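30/11/2020

I gave up paper notebooks for my household accounts in October and moved the lot onto the computer. I have kept accounts since I left home, always in the same sort of red cash book, one line for each thing bought. The last book had 1,442 lines in it when I ruled it off. I typed them all in over two weeks of evenings, and my wrists have only just forgiven me.

The program I settled on is called Flulik. I tried Cirillo first, which is prettier, but it wanted me to sort everything into its own headings and wouldn't let me rename them. I don't have a "Lifestyle" budget. I have a heading called "House, odds and ends" and I've had it for years. Flulik let me type that in and didn't argue.

### What I found

Most of it was dull. Gas goes up in winter. I buy too much cheese in December. The surprise was small repairs, which I'd always thought of as hardly anything. Put together in one column they came to more than I spent on clothes and shoes. There were tap washers, a new hinge for the back gate, fuse after fuse for the landing light, and two lots of sealant for the same bath.

I also found that I'd paid Rarness for boiler cover twice in one year, once by cheque and once by card. I wrote to them and they sent the money back within the month, which was fair of them. I would never have spotted it in the book, where the two lines were 20 pages apart.

### What I miss

The book sat on the kitchen worktop and I wrote in it while the kettle boiled. Now I have to go upstairs, switch on, wait, and remember what I came up for. I've taken to keeping receipts in a mug and doing them all on a Sunday night. Some of them have faded by then, the Garutine ones worst of all - their till paper goes blank if it so much as sees a radiator.

Handwriting told me things as well. I could see which weeks I was tired or cross. There's a page from the spring where every line is in green felt tip and I have no memory of why.
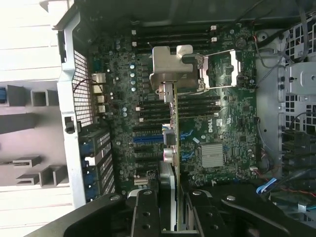

I do print a copy at the end of each month and put it in a ring binder. My sister thinks this defeats the object, and she may be right, but I like having something I can pick up. The October sheets came to four sides. I've also put a copy of the file on a memory stick, which lives in the drawer with the spare keys.

The next job is deciding what to do with the old red books. There are enough to fill a shelf, and I'd quite like the shelf. For now they are staying where they are, and I've gone back to the bath, which needs sealing again.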